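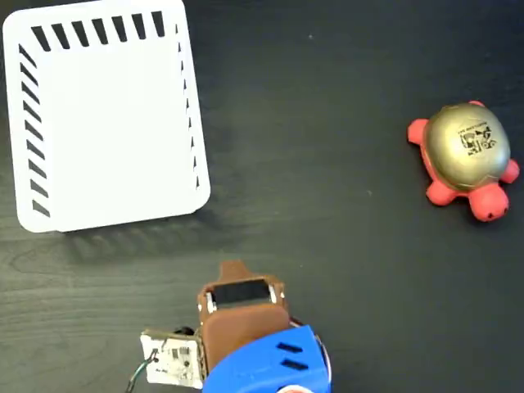 A turtle toy with a gold-colored shell beside a white basket on the dark table at the Flurer Street library.

Library puts its lost things on the table

12 shares | 5 comments
Print | E-mail this story

GRERNHOLM – The public library on Flurer Street has changed the way it keeps the small things that visitors leave behind. Until last month they were put in a deep drawer behind the front desk, and people had to ask for them. Now they are laid out in white plastic baskets on a dark table near the entrance every Sunday afternoon, and the public is invited to come and look.

Ilham Kamel, the branch manager, said the drawer had become so full that it did not close. Many visitors were too shy to ask about a toy or a single glove, she said, and others did not know that the library kept such things at all.

"A person will ask for a phone. For a child's toy, they go home and they think it is gone," said Kamel. "If it is on a table, they can look with their own eyes and they don't need to explain."

Among the first things taken out of the drawer was a squeezable foam turtle with a shiny golden shell and a small black logo printed on top. It is the type of toy that is often given away at fairs and company events. The staff has not found out where it came from, as the lettering in the logo is tiny, and so far it has had no visitor asking for it.

The baskets were bought at Tawfik, the household store on the other side of the street. The library paid for 4 of them with money from its sale of used books. Each basket is meant for one kind of object: toys, clothing, school supplies, and everything else. Keys, wallets, phones and glasses are not put on the table. They stay locked at the front desk, and the owner must describe them before they are handed over.
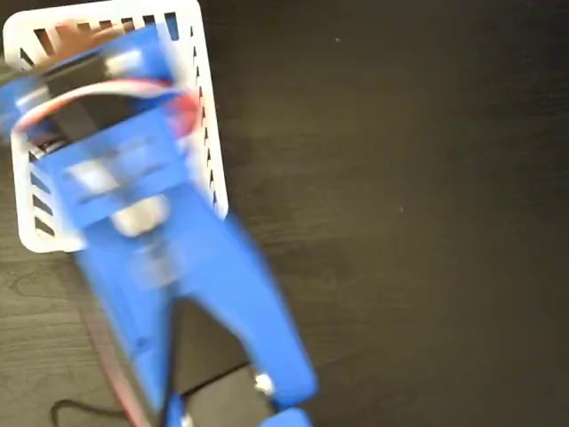
Sorting is done before the doors open, and it takes more time than the staff expected. Florante Layug, who works at the front desk, checks each thing for a name, wipes it if it is plastic, and decides which basket it belongs to. He had asked for baskets with openings in the walls, as he did not want closed boxes where things are forgotten again. The narrow slots go along the rim and down the sides, and even when most of the view is blocked, a brownish tan object inside can be noticed under the rim. Layug said this is enough for him to know that a basket should be checked before it is put away for the week.

He also said that some things are difficult to place. A soft ball went first to the toys and later to everything else, after a colleague told him it was for hand exercise. "We had a long talk about this ball," said Layug.

The library will keep each object for 8 weeks. After this time, toys and clothing in good condition will go to Ginau, a family center in the east part of town, which has a shelf where parents can take things for free. School supplies will stay in the library and can be used in the homework room. Things that are broken will be thrown away.

Not all visitors like the new table. One father wrote in the comment book that his daughter now wants to go home with a toy that is not hers each time they come. Kamel said she understands the complaint, and that the table may be moved farther from the picture books if there is enough space by the coat rack.

In the first two Sundays, five objects went back to their owners. One was a knitted hat that had been in the drawer since the previous winter. A woman who came to return some cookbooks recognized it as her son's, although it does not fit him anymore. She took it for his younger brother.

The table is open on Sunday from 2 p.m. until 5 p.m. Visitors do not need a library card. Those who have lost something and cannot come at this time may leave a short note at the front desk with a phone number and a description of the object. Found things can be handed in on any day during regular opening hours.

Last updated: Sunday, 8 p.m.
Print | E-mail this story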